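Akau brings back its yogurt dressing, with less salt

Akau Foods is putting its yogurt-based salad dressing back on the market this September, 2 years after dropping it from the lineup. The company has changed the recipe and says the new version has less salt and a thicker texture.

The dressing will come in three flavors: dill and chive, roasted garlic, and lemon pepper. All of them are made with plain low-fat yogurt, cider vinegar and a small amount of canola oil. The old version used buttermilk powder and a corn-based thickener, and both are gone from the label.

A two-tablespoon serving has 38 calories. The earlier recipe had 60. Akau says most of the difference comes from cutting the oil – the yogurt is strained longer to make up for it.

The company makes the dressing at its plant in Lestel, where it also bottles marinades and a line of barbecue sauces. Production started in the summer with small test batches. Those were handed out at the Lestel farmers market, and shoppers were asked to fill out a card with their comments. The garlic flavor was toned down as a result, and a fourth flavor, sweet onion, was left out of the launch.

Because the dressing contains no preservatives, it has to be kept cold and will be sold in the produce section, next to the bagged salads. An opened bottle keeps for two weeks in the refrigerator. It should be shaken before use, as some separation is normal. 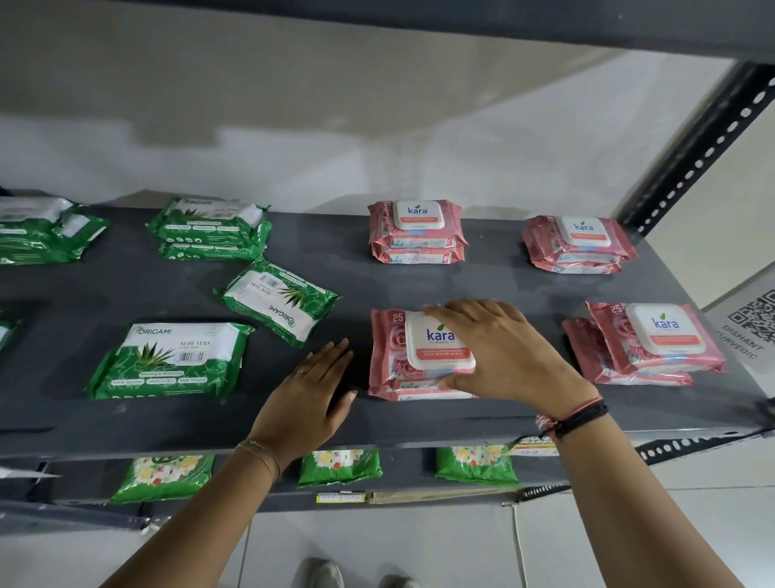 Yeom Markets will carry all three flavors in 50 of its stores from the first week of the month. Banis, the regional grocery chain, will start with dill and chive only and decide on the others after the holidays. Smaller shops can order by the case directly from the plant.

Akau is also working on a single-serve cup for lunch boxes and salad bars. It has not set a date for that – the lids are still being tested. The company's original ranch, made with sour cream and mayonnaise, stays on sale with no change to the recipe.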